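Home News Books Interviews Reviews Contact

‘I wrote most of it in the kitchen, with the radio on’
Catinca Iordache talks about her second novel, her grandmother's letters and the pleasure of crossing things out
4 min read

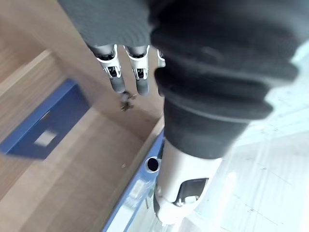 A house full of letters

Catinca Iordache makes tea the way she writes, slowly and with a good deal of going back to check. By the time the pot reaches the table we have already covered the weather, the trains and the sad end of her tomato plants, and I have quite forgotten to switch on my recorder.

We are meeting because Mendham, her second novel, has been shortlisted for the Zamora Prize, and she still sounds a little startled. “I was in the bath when they rang,” she says. “My husband shouted it through the door and I thought he said something about the boiler.”

The book follows two sisters who inherit a boarding house and the 200 letters left behind in it by former guests. It began with her own grandmother, who kept every scrap of post she was ever sent. “She even kept the gas bills. I read those as well, and I'm afraid some of them got into chapter three.”

Cutting it down

The first draft ran to 452 pages and took her nearly 5 years. Her editor at Stindel, Octavian Roman, sent it back with a kind note and a great many pencil marks. “Octavian is very gentle,” she says, “but he had put a line through the whole of the wedding. I sulked for a week, and then I read it again and put a line through the christening too.”

I ask whether she misses any of it, and she thinks for such a long time that I drink most of my tea. “There was a postman I was fond of,” she says at last. “He may come back. He'd be cross at being left out – he was that sort of man.”

The winner will be announced in April. She has bought some shoes, which pinch, and has not written a speech. For now she is back at the kitchen table with a third book, set on a ferry, about which she will tell me only that the captain can't swim.

Comments

Pauline T
Loved Mendham, and the gas bills were my favourite part! I read that bit out to my sister over the phone.

greyheron
Does anyone know if her first one is still in print? Our library only has the large type edition and it's always out.

Moira
Please bring back the postman.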